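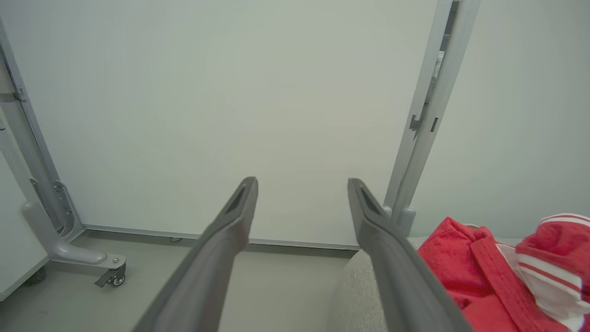 Photo: Eilidh Matheson

Who Does the Sorting Now? Automation in the Returns Room at Plasgate
Project report, Work and Technology module
Kirsty Tosh and Nazma Navaratnam

1. Why we chose this

Plasgate rents out and cleans team clothing for schools and amateur clubs. It has 43 employees, and the job most of them have done at one time or another is returns: taking worn kit out of the bags, turning it the right way out, checking it, and putting it in baskets by club. In October the company began trying a two-armed robot called Keker on part of that job. The managers told us it would "take away the boring bit." We wanted to know if the people who did the boring bit agreed, and what they were doing instead.

We'll say up front that we started out doubtful and we are still doubtful. We tried to write down what we saw either way.

2. What we did

We visited in 7 separate weeks, always in the afternoon, and sat in the returns room. We interviewed six sorters and one shift lead, Jytte Bisgaard. Plasgate also gave us a printout from Clerkis, the program that logs what goes through the room. We had asked for the months before the trial too and did not get them, so we have no before-and-after comparison. This is a big hole in the report.

3. The task

A crumpled cotton jersey is a hard thing for a machine to pick up. When it lies in a heap, the collar can be anywhere, and the sleeves may be inside the body. A person sorts that out by feel and doesn't think about it. Keker has two fingers on each hand and has to find a fold it can close on.

The vendor's leaflet gives a capacity of up to 1000 garments a shift. On the best afternoon we have a printout for, Clerkis logged 228. The leaflet does not say what kind of garments, or how they were lying when the robot started. Our guess is flat, and one at a time. Plasgate's do not arrive like that.

4. What changed for the sorters

The shift lead's rota used to have a line that said "returns." It now has two, "returns" and "Keker support." Support means laying kit out within reach, swapping baskets, picking up what gets dropped, and pressing the reset button. Everyone we interviewed had done it. None of them had been asked if they wanted to, and it pays the same.

Four of the six said it was more tiring than sorting. This surprised us, as there is less lifting. Beathag Forsyth explained that when you sort by hand you set your own speed and can talk to the person next to you. On support you have to watch, and you can't get on with anything else. The other two liked it. One had a bad shoulder and said that for her the change was worth it even if the robot was slow. We think that is a fair point and the strongest one in favor that we heard.

The checking has moved as well. Sorters used to notice a ripped seam or a missing number while they had the shirt in their hands. The robot is not set up to look for damage, so checking is now a second pass at the end of the line. Clerkis counts a garment as finished when it lands in the basket, before that second pass. The numbers the managers see leave out part of the human work.

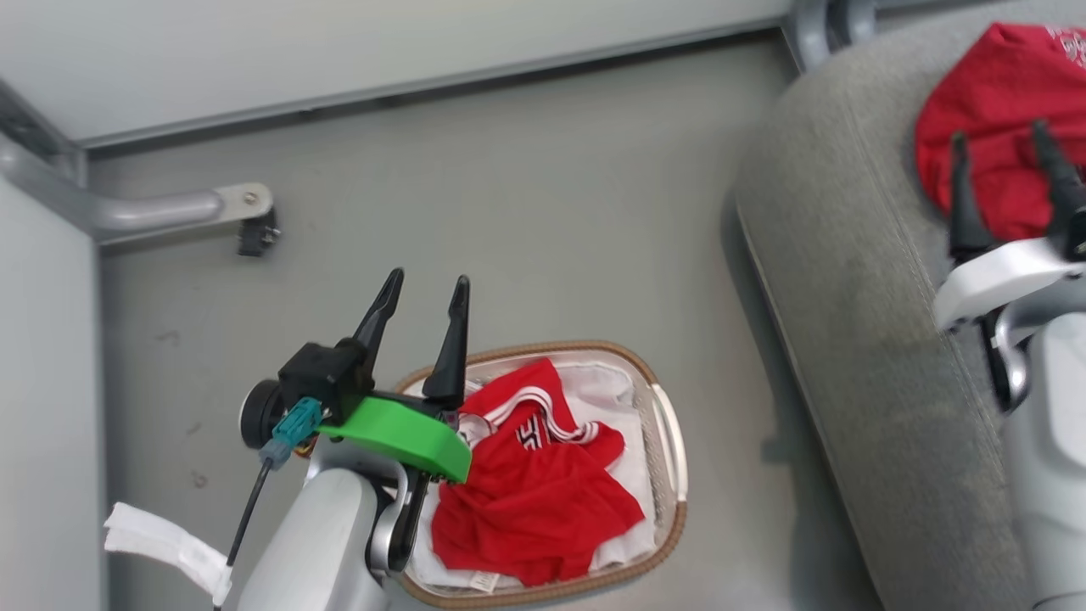

Eilidh Matheson read a draft and disagreed with this section, saying we were judging a trial as if it were the finished thing, and that any new sorter would look slow too if two students sat there timing them. She also thought we should have asked the managers what they would count as failure. We did go back and ask. They said they had not set a figure.

With no figure for failure, the trial can be extended for as long as anyone likes. Two arms working between a basket and a seat look busy, and visitors to the room are shown that. They aren't shown the rota.

5. Jobs

No one has been let go. Two people left during our visits and were not replaced. Jytte Bisgaard said both had planned to go anyway, and we have no reason to doubt her, but the work they did is now shared among the rest. We could not find out if the posts will be filled. The Cairns depot, which has no robot, was hiring at the same time.

6. Limits

Our group of interviewees was small, and the shift lead picked the times. We only saw afternoons. We are told the morning load is heavier and that Keker is often switched off for it, but we did not see this ourselves.

7. What we would ask for

Put the support hours into Clerkis next to the garment count. Let sorters turn down support shifts. Write down a date and a number for the trial before it goes any further, and show both to the people in the returns room.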